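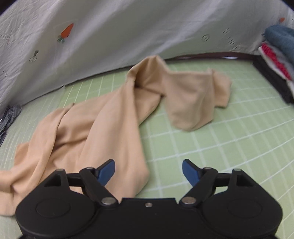 The peachy-beige one, still waiting its turn on the green grid.

7/11/25

I've been putting off the linen cupboard since June, and this week I finally pulled everything out – pillowcases, odd napkins, the big pale sheet that never fits back where it came from. My neighbour Pak-hei Ng swears by rolling, but I grew up with folding and I'm too old to change my favourite habits now! I do like having the grid lines underneath, as they give me something to square the corners against. I got through 2 shelves before I stopped for a cuppa. The fitted sheets can wait until tomorrow.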